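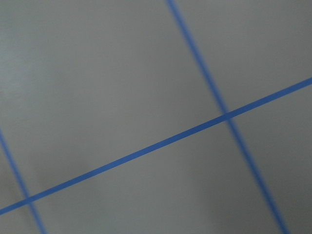

*Photo: Kila wrist camera / Widivar Robotics*

**Open day at the Fesley workshop**

13 May 2018

Members who made the trip out to Fesley for the Widivar open day got a good look at how a small robotics shop sets up its work. Attendance was capped at 25 per session and both sessions filled.

The main demonstration was Kila, the bench arm Widivar has been developing since January. It carries a small camera at the wrist and works over a grey surface laid out with blue tape. The tape lines cross to make a grid, and staff use the cells to tell the arm where to start and to check where it ends up. One of the engineers said they had tried printed mats first but went back to tape, as it can be pulled up and relaid whenever the layout changes.

Kila was put through a simple pick and place routine, moving parts from one cell to the next. Payload is limited to 500 grams and reach is 900 mm, so it is meant for light assembly and sorting. The arm was run slowly for visitors. At full speed it works behind a guard, and we were shown that only on a monitor in the office.

Questions were mostly about calibration. The camera sees the tape at an angle for much of its travel, and the software has to correct for that before it can work out a position. Blur is the other problem. Staff said they now have the arm pause before each reading, which costs some time per cycle but has cut down on missed picks.

Dmytriv, who supply the grippers, had a table near the door with several older models that visitors could handle. They have offered to lend one to the club for the winter build. Anyone interested should put their name on the sheet at the next meeting.

The workshop is 48 km from the clubrooms and parking on site is tight, so please car pool if we go again. Widivar has asked that closed shoes be worn.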